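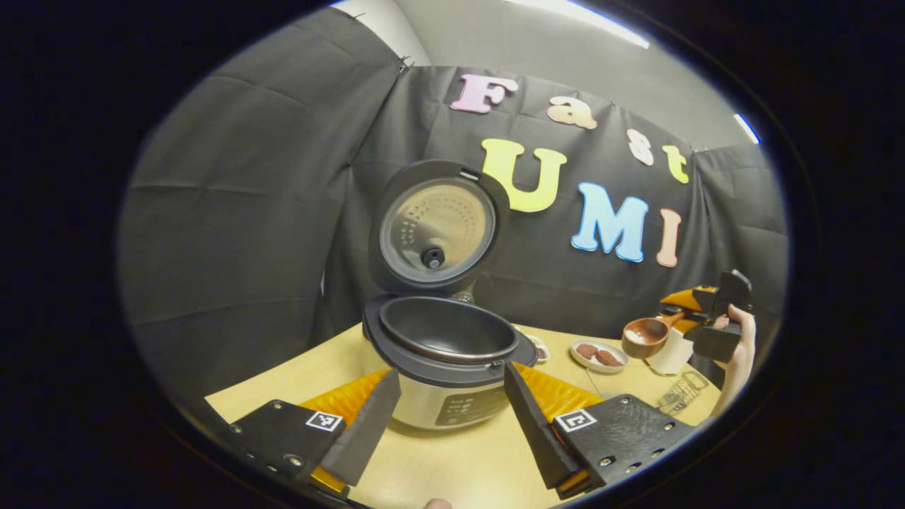 Rice is where I start this course every time, and I'll keep doing it until somebody talks me out of it! Session 2 is the electric cooker: what goes in it, how long you leave it alone, and how you look after it afterward. If you missed the first meeting at Draltley, don't worry, that was mostly knives and where the aprons hang. I want everybody to get used to opening the lid all the way back before doing anything else, so the inner pot is right there in front of you and you can see that it's empty and the dark coating is smooth. Then look up at the underside of the lid. Most people never do (I didn't for years), and there's a round plate with little holes in it and a rubbery ring around the outside. Starch loves those holes.

Measuring

Use the cup that came with your cooker if you still have it. Mine vanished in a move, so I use a plain kitchen measure and stick with it for both the rice and the water. For the class batch we're making 5 cups of dry medium-grain rice, rinsed until the water goes from milky to just a bit cloudy. It doesn't have to run clear. I used to stand at the sink forever trying to get it clear and the rice tasted the same.

Rinse in a bowl, please, and keep the nonstick pot for cooking. Swishing grains around in there with your knuckles and a ring on is how my old one got scratched.

Dry the outside of the pot before it goes in the cooker. Turn it a little left and right once it's seated so it sits flat.

Cooking and resting

Close the lid until it clicks, pick the plain white rice setting, and walk away. No peeking! When it switches over to warm, leave it shut another 12 minutes. Then fluff from the bottom up with a wooden spoon or a paddle, nothing metal.

While it rests, get your plates out and slice whatever you're serving with it. A couple of slices of cooked meat on a small plate is plenty for tasting, we're here for the rice. Hafiz Sutanto is bringing his cucumber pickle again and I've asked him for the recipe, so that'll be on the next sheet.

Cleaning

Unplug first and let it cool with the lid open. If your lid plate comes off, wash it in warm soapy water with a soft brush. If it doesn't, a damp cloth and some patience. Same goes for the steam valve: check your manual before you pull on anything. Wipe the rubber ring all the way around and leave the lid up until everything's dry.

For next time

Cook one batch at home and write down your water line, the kind of rice, and whether you'd go wetter or drier. Bring the note with you. Reading is page 64 in the course binder, the part on leftover rice and getting it into the fridge quickly.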